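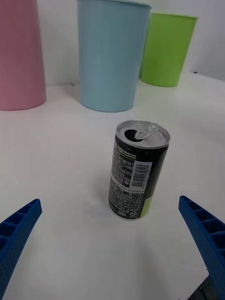

Maeve, count me in for the mini cans! They're such a nice size for the break, and I never get through a full one before it goes flat. Could we get some of the zero sugar ones too? The black cans look good on a white table (yes, I care about that).

I can bring 14 and a bag of ice. Please rinse your empties this time, all of you, the bin was sticky for days!

Siobhán

On 6 April 2021, Maeve Gilmartin wrote:

> Drinks for Saturday: big bottles again, or the little cans? I'm shopping Thursday so let me know.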